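Cleltance Armchair Cover: Review After One Winter

I bought the Cleltance stretch cover in December for a reading chair that had gone shiny on the arms. It cost 419 lei with delivery, and the large size fits chairs up to 312 cm around the outside. Mine came in one piece with a separate cushion sleeve and four foam rods for the gaps.

Fitting it took 19 minutes the first time. Start with the back corners, pull the front down, then push the rods in hard on both sides of the seat. The printed sheet has the steps in a different order and it did not work for me.
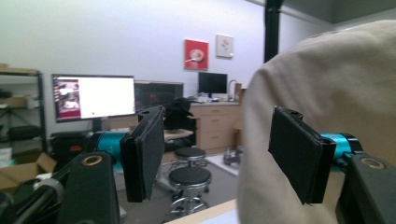 Color was the hard part. Cleltance sells the cover in gray, rust, dark green and sand, and the swatches on the site all look darker than the cloth. I wanted a plain beige, close to the soft fabric on the right in the photo, and sand was the nearest. It has a little more yellow in it under a lamp. Marius Grecu has the dark green on a two-seat sofa and says it shows every bit of lint.

Washing is simple. Cold cycle, no dryer. The seams have held, though the elastic at the back left foot is looser now and I tuck it under on Thursday when I vacuum.

The cushion sleeve has a zipper that sticks halfway. Four stars out of five.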